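Can the machine do the chores yet? Speaker notes, Ovthorpe evening session, January

Slide 1. Wait until people sit down.

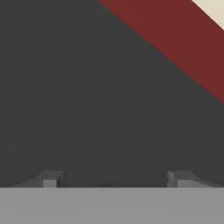 Good evening, and thank you for coming. I was asked to speak for half an hour on one question: if a machine can already do the small work in a house or in a workshop. My short answer is: some of it, slowly, and with a person in the next room. The long answer is the rest of the talk. Please excuse my English, I have written everything down so that I do not get lost.

(Ask: who has a dishwasher? Almost all hands will go up. Ask: who has a machine that fills the dishwasher? Pause.)

Slide 2. What we call a chore

When we speak of a chore, we think it is one action. It is usually many. To put away a cup you must find the cup, decide from which side to take it, close the fingers, lift, carry, open a door, put it down and let go. A person makes all this while talking on the telephone. For a machine every step is a place where it can stop.

At Gaber, where I worked before, we wrote down the steps for clearing a table after breakfast. We came to 63. I remember that my colleagues did not believe me and made their own list, and theirs was longer.

Slide 3. The hand comes close and the view gets small

I want to stay on this point, so speak slowly here. Many systems have a camera near the hand. From far away it sees the table. When the hand comes near to the thing, the camera may see only one flat color and perhaps a piece of another color. You and I would know where we are, as we remember the table. The machine must also remember, or it must have a second camera, or it must guess.

(Exercise: ask them to hold the printed program very close to one eye and say which page it is. Give them ten seconds. It is good if they laugh.)

Slide 4. Simulation and the real bench

Most of the practice today is made inside a computer. It is cheap and nothing breaks. In our own small test we ran one pick-and-place task 1000 times in simulation, and it succeeded in nearly 900. I was very proud that evening. Then we moved to the real bench at Darkov, with the same number of trials, and it succeeded in 448.

Say this number twice. Do not hurry to explain it.

Where did the difference come from? Light from the window was one part. The other part was friction, because a simulated surface is the same everywhere and our bench had old glue on it. Also the boxes were not all so square as the drawing said.

Slide 5. The shop floor

Here I am more hopeful. In a workshop you can decide where things stand. You can paint the table, fix the lamp, order boxes of one size. Datex has a packing corner arranged in this way, and the arm there works through the afternoon. But please notice who prepared the corner. It took two people three weeks, and when the box supplier changed, they had to begin again with half of it.

Slide 6. The home

At home I would not promise much yet. Folding towels, yes, if you are patient. Wiping a free table, yes. Picking up socks from under a chair - I have seen it done well, and I have seen the arm push the chair across the room.

If somebody asks about the price: I don't know, and I should say so plainly. If somebody asks about safety near children, go to the spare slide after the last one.

Slide 7. What I would ask a seller

How many trials, and in which room? Who put the objects back between trials? What does the machine do when it fails - does it stop, or does it try again with the same mistake?

Leave this slide on the screen during the discussion. Water is on the left side of the desk. Finish before half past eight, the hall is needed after us.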